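About us

G'day, and welcome to Humlow! We're a small shared workshop for people who like building robots at home and eventually run out of kitchen table. I started the group in a mate's garage with 2 benches and a very tired soldering iron, and these days we've got 106 members and a proper shed on Kulley Lane.

Our big group build at the moment is Evden, a household helper that we'd love to see opening drawers and putting the socks away. Most of the early work happens in simulation (much cheaper than replacing motors – ask me how I know), so we've been modelling ordinary rooms and fussing over the furniture. 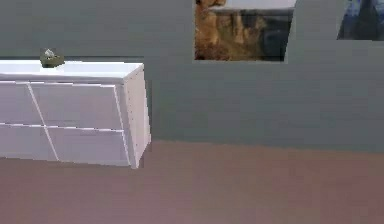
Evden's simulated bedroom, with the white dresser and the lion-coloured print on the wall.

Drawers with no handles are my favourite problem. You can't just hook a finger round a knob, so we're always arguing about fingertips, suction cups and where to push. Come and join in!

You don't need any experience. Bring your half-finished project, grab a stool and have a yarn. We share all our models and code with members, and the kettle's next to the 3D printer.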